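Preparing a Used Phone or Tablet for Trade-In

Wudcombe Device Exchange accepts phones, tablets and laptops at its Daltberg and Fraser counters and by prepaid mail. Please complete the steps below before handing over a device. Most customers need less than an hour, although a large photo library may take longer to copy.

Before you begin

Charge the device to at least 65 percent and connect it to a trusted Wi-Fi network. Keep your account password at hand. If the device is still under a payment plan, contact your carrier first, as we cannot accept equipment with a balance outstanding.

Step 1. Back up your data

Open the settings menu and find the backup section. Confirm that contacts, messages, photos and app data are all selected, then start a manual backup and wait for the completion notice. Customers with more than 1,000 photos should consider copying them to a computer or external drive as well.

Open a few of the copied files on another device and check that they display correctly. Authenticator apps need separate attention - many do not transfer with an ordinary backup, and their codes should be moved to the new phone while the old one is still working.

Step 2. Sign out of your accounts

Sign out of the main account on the device and turn off any location or anti-theft feature. A device that remains linked to an account will be returned to the sender unprocessed. Unpair watches and earbuds at this stage, and remove any saved payment cards. 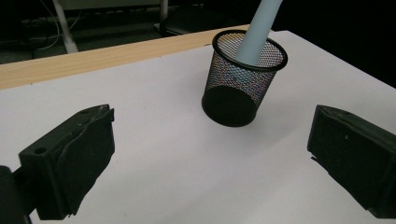

Customers who use an eSIM should ask their carrier to move the line before going further. Physical SIM cards and memory cards must be taken out by hand. We do not return cards left in a device.

Step 3. Erase the device

Choose the factory reset option, usually listed under "System" or "General." Enter your passcode when asked and leave the device connected to its charger until the welcome screen appears. Do not set it up again.

Step 4. Request a quote

Enter the model, storage size and condition in the Billa quote form on our website. Describe scratches and battery problems accurately; the final offer is based on our own inspection. The highest amount currently available for a phone is $585, and quotes remain valid through the end of July.

Step 5. Pack and send

Wrap the device in soft material and place it in a rigid box with the printed quote. Do not include cases or screen protectors. Devices with a swollen or leaking battery must not be mailed under any circumstances - contact the Fraser counter for instructions.

Inspection takes 3 business days after arrival. If our offer differs from your quote, you may accept the new amount or have the device returned at no charge.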